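Guardar e manter figurinos de palco

Lantejoulas e cristais colados: lavar à mão, do avesso, em água até 30 graus, com detergente neutro. Não torcer. Secar na horizontal sobre uma toalha, longe do aquecedor.

Peças bordadas com mais de dois quilos não se penduram – o peso deforma os ombros. Dobrar com papel de seda sem ácido e refazer as dobras em fevereiro, antes das semifinais.

Cristal solto: raspar a cola antiga, desengordurar com álcool, aplicar uma gota de cola de contacto e deixar curar 38 horas. 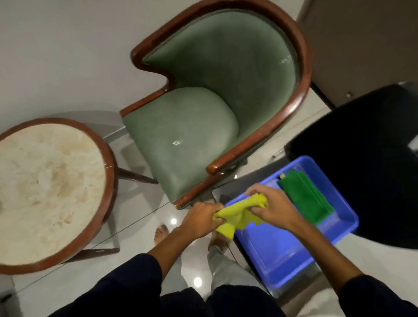

A bateria do microfone de lapela sai sempre antes de arrumar o casaco. Bolsos interiores: reforçar com fita termocolante, ferro sem vapor, dez segundos por ponto.

Fernanda Gouveia, 03/05/2025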